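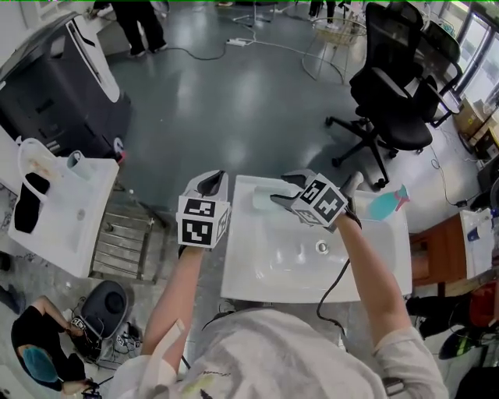 Notebook / Faults

21 Feb 2023

Well, the right gripper dropped out again! Same thing as in October: jaws closed on something at the sink, tracking fine, and then the jaw width just froze in the log while the video kept going. Lena caught it at take 98 (I was still happily wiping the bowl) and we stopped there.

My money's on the cable. It runs down past the front of the basin and I keep leaning on it, and when I wiggled the plug at the gripper end I got 2 dropouts in a row. Swapped in the spare from the Ketel box, no freeze so far, but I don't trust it yet.

Bronisława wants power off at the strip before anyone swaps a plug near the sink, and she's right, I didn't do it. Takes 624 onward in the Hostis folder still need checking.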